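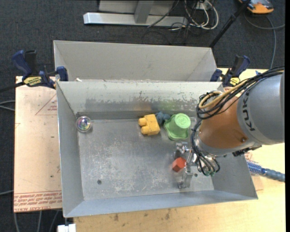

Narnine bin station with KUKA arm and two-finger gripper, mixed toy set

Narnine Bin Picking Station - for collecting grasp examples

The Narnine station is made for labs which need many grasp attempts for training a learning system, and do not want to build the cell from zero. You bring your own arm and gripper. We deliver the bins, the clamps, the object set and the recording software Osagie.

The bins are sheet metal with flared walls. Two bins stand back to back and are held with bar clamps, so you can change them without tools. Scratches on the floor of the bin are normal after some weeks and they are good for the data - the background does not stay the same.

In the package:
2 metal bins
Bar clamps
Object set Hemum, 16 pieces (blocks, toy cups, balls, also transparent ones)
Osagie licence for one workstation

Osagie saves every attempt with colour images, gripper position and a result label. An operator can correct the label afterwards.

Spare object set: order no. 273
Spare bin, grey: order no. 298

Table, arm, gripper and cameras are not included. Orders placed now are shipped from our Grenau workshop in July.

Page updated May 4, 2025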